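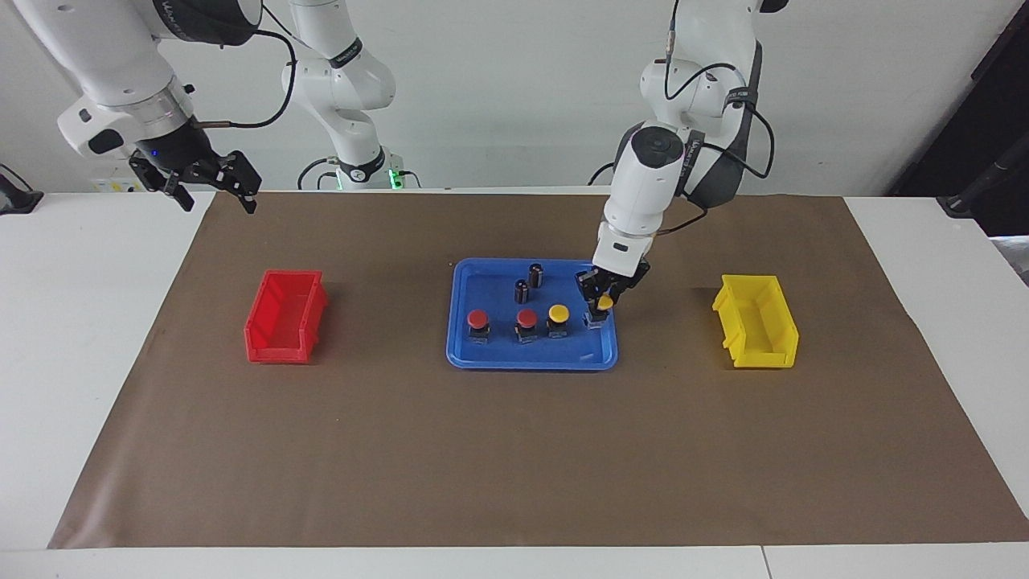

Gondemow opened its workshop in Cloltness to the public on Aug 30, 2019, and I went because I spent much of my working life packing electrical parts and wanted to see what was coming for the job. I left with an opinion I did not have when I walked in. Companies that build robots should show the dull work first and keep the impressive work for later.

The demonstration I stayed with longest was a sorting bench. Two white arms, a blue tray of push buttons with red and yellow caps, a red bin on one side and a yellow bin on the other. The task was the one any visitor would guess. Red goes to red, yellow goes to yellow. A child of four could do it, and a man standing near me said so, loudly enough for the staff to hear.

Nizar Matar, who was running the bench, did not argue with him. He told us that the buttons were the kind fitted to control panels, that a worker in a panel shop handles them all day, and that picking one up by a round cap with two stiff fingers is harder than it looks. Then he let the arms get on with it. I thought that was the right way to handle it.

There was a bigger show at the front of the building. A robot from Soler waved, turned in a circle and handed out printed cards, and it drew a crowd every time it moved. I watched it for as long as I could stand. I have no complaint about the engineering, which must have cost somebody years. But a wave tells me nothing. I can't tell from a wave whether the machine would last a shift or what it does when a part is lying on its side.

At the sorting bench I could tell. In the time I stood there, the arms ran through 20 trays. On 2 of them something went wrong. Once a button slipped as the fingers closed and rolled against the rim of the tray, and the arm went down to where the button had been and came up with nothing. The second time, a yellow button landed on the lip of the bin and stayed there. Matar wrote both down in a notebook, put the parts back by hand and started the next tray. He didn't hurry us along to another exhibit while he did it.

I have been to trade shows where a failure like that ends with a curtain. People take it as proof the thing is useless, so the exhibitors hide it, and then buyers find out about it on their own floor after the check has cleared. A plant I worked at bought a labeling machine that way. It was called the Zumness, and it ran beautifully in the showroom and jammed on every curved surface we had. Half our product was curved. Had someone let us watch it jam for ten minutes, we would have bought it anyway, I think, but we would have put a person beside it from the start and saved ourselves a bad spring.

Vibeke Thoroddsen, who manages the workshop, gave a short talk after lunch. She said the sorting task had been run 3,011 times since April and that they kept the bad runs along with the good ones. Someone asked how fast it was compared with a person. She said a person was faster, and took the next question. I would have liked more on that. If a person is faster, a shop owner needs to know by how much, and what the arms cost to run overnight when no person is there. Leaving it at one sentence was the weakest part of the day.

I also think they should let visitors load the tray. Every tray I saw was loaded by Matar, who knows where the arms like things to be. I don't accuse him of anything. Anyone who works beside a machine learns to feed it well and stops noticing that he does. I did it myself for years with a conveyor that pulled to the left. Hand the tray to the loud man, let him drop the buttons in any way he wants, and the public will learn more in one run than from a whole afternoon of neat ones.

As for the job, I am less worried than I was and also less reassured than the brochure wanted me to be. Sorting parts by color is the sort of work I was glad to give up at 6 every evening – my hands hurt and my mind was elsewhere. I won't grieve for it. The people who do it now will want to know what they'll be doing instead, and that question did not come up in the talk. It should be on the schedule next year, with time set aside for answers.

The workshop plans another open day in April. I intend to go, and I'll be bringing a few buttons of my own.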